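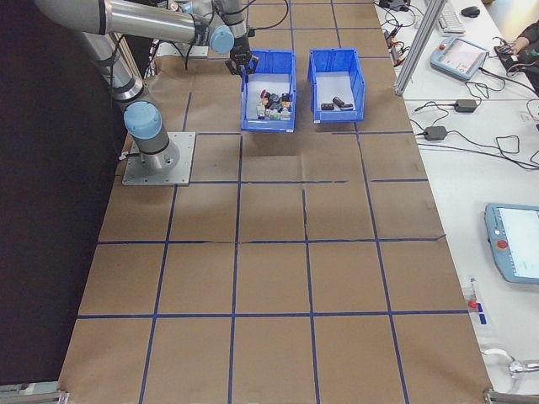 Blue bins, brown paper, far too much tape. I love it.

1/ Parts sorting day at the Grallow bench, friends! I've been looking forward to this since breakfast, and yes, I know what that says about me.

2/ Kraft paper goes down first, then the tape grid. Mine always creases along the middle and I've made my peace with it. 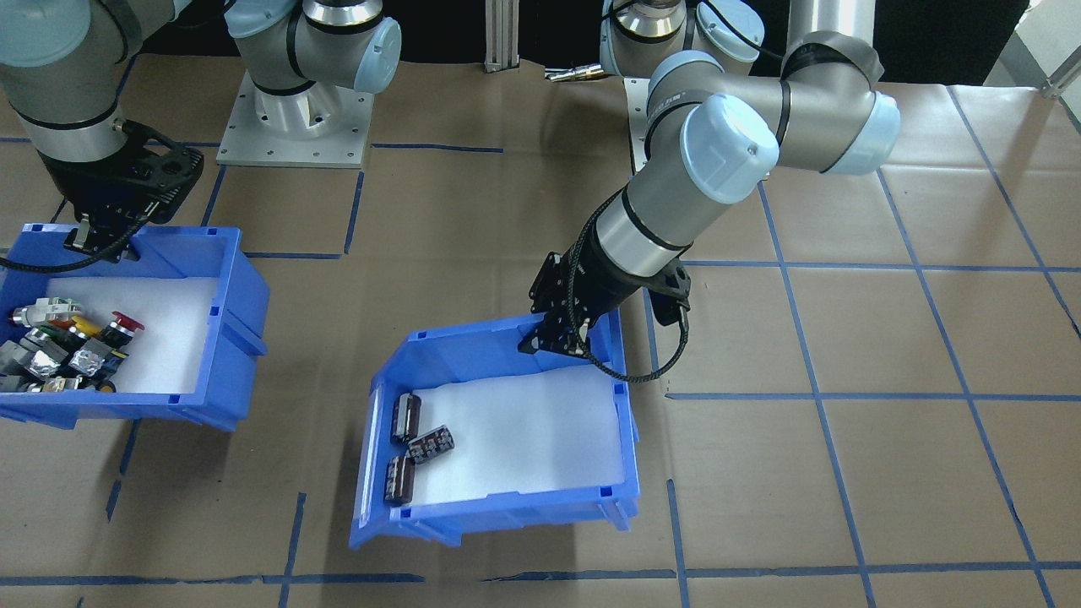

Push buttons and switches get a bin to themselves, red mushroom head included (my favorite, it's so cheerful).

3/ I do like a bin with an open front, you can see what you've got without digging.

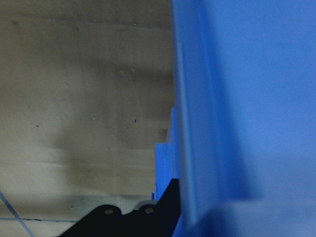
4/ Capacitors next

Those chunky dark brown ones have their own bin, with white foam on the floor so they have something soft to lie on. 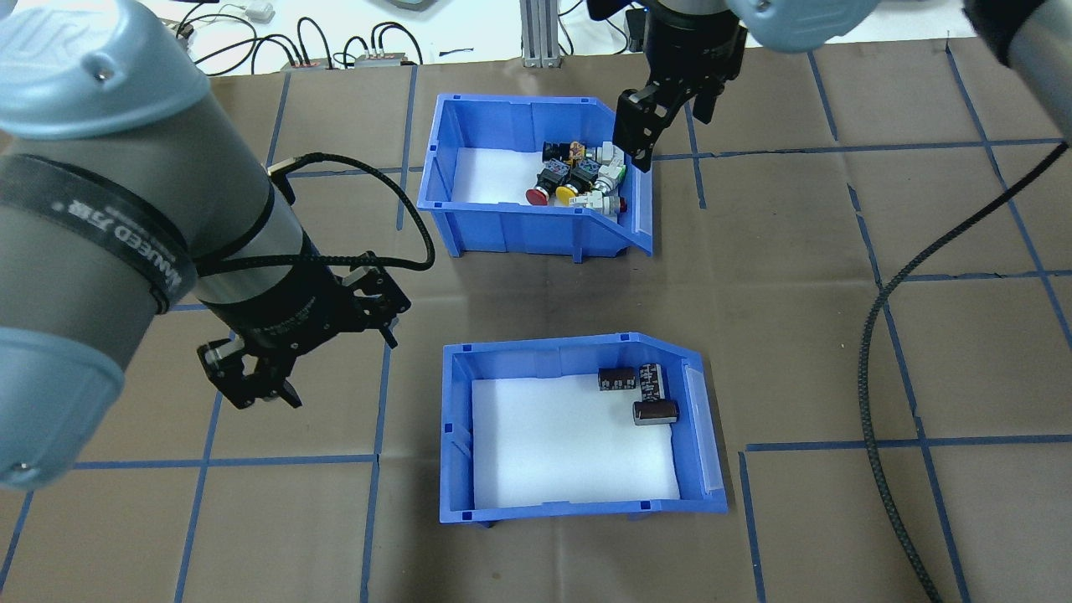 Labels are the bit I keep putting off, so if you have a marker that writes nicely on blue plastic, please tell me!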